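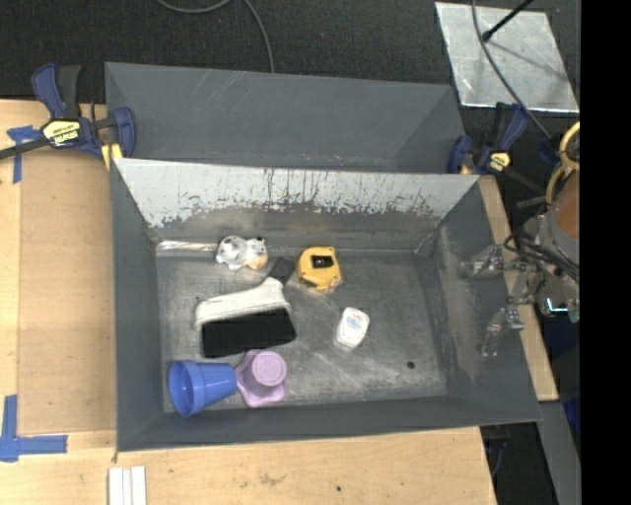 A yellow tape measure, a brush and a blue cup in a gray metal bin.

Tips for election season at home: yard signs, stickers and the paper in your mailbox

Every campaign leaves some work for the household. In May we had our primary in Jeldale, and by the end of it I had learned a few small things about signs, glue and paper. I write them down now, before the autumn campaign begins. They work the same for every party.

Putting a yard sign in hard ground

When the soil is dry, do not push the wire legs with your full weight, they bend at the first cross bar and after that they never stand straight. Make two holes first. I use a long screwdriver and a rubber mallet. Measure the distance between the legs before you make the holes. Go 12 inches deep if the wind is strong in your street, a little less if you have a fence or a hedge behind.

Before you make any hole, be sure you know where the sprinkler line is. My neighbors across the road did not check, and they had a small fountain for one evening.

Keep the sign on your own side of the sidewalk. The strip of grass near the curb belongs to the town in many places, and the road crew can take the sign away. Your town clerk can tell you the rule, also how many days after the vote the sign may stay.

Washing a sign you want to keep

Many people keep the sign of a candidate who will run again. Lay it flat on the grass and wash it with lukewarm water and a few drops of dish soap. A soft brush is enough. Please do not use acetone or nail polish remover on corrugated plastic, it takes off the printing. Stand it up against a wall so the water runs out from the small channels, otherwise you will find green inside them in spring.

I store ours flat behind the freezer. The wires go separately, tied with a piece of old bicycle tube.

Bumper stickers

For a fresh sticker, warm it with a hair dryer for 60 seconds and lift one corner with a plastic card. Pull slowly and low, almost parallel to the paint. If it tears, warm it again and continue from the other side.

An old sticker is more difficult. Mine was from the Stastwood bridge vote, which we lost by 489 votes, and it had been through many winters. First I laid a cloth with warm vinegar over it during lunch. Then the dryer, then the card. The glue that stayed behind came away with cooking oil, and the oil came away with dish soap. Try the oil on a hidden place first if your car has a matte finish.

On the rear window you can be more brave, but not where the heating wires are.

Tape on windows and doors

Painter's tape holds a poster inside a window well enough for a few weeks. In full sun take it off and renew it every 2 weeks. Clear tape becomes yellow and hard, and then you need a razor scraper and patience.

For a painted door I use only string from the knocker.

Mail and leaflets

The glossy cards from both sides of the Kernaseck council race filled one shoebox. Some uses I found for them:

Cut in strips, they make good plant labels. Write on the back with pencil.
Folded twice, they stop a table from moving.
The stiff ones are good for scraping dough from the counter, once only.
Do not burn them in the stove. The coating smells bad.

Take out the official things first! The sample ballot and the notice of your polling place often come in the same pile. I keep these on the refrigerator with a magnet until the day has passed.

Wire legs in the garage

Hang them on one long nail, all in the same direction. They are useful for holding down garden fabric and for peas to climb. If you have too many, the sign shop on Teshome Road takes the straight ones back.

Last updated June 21, 2025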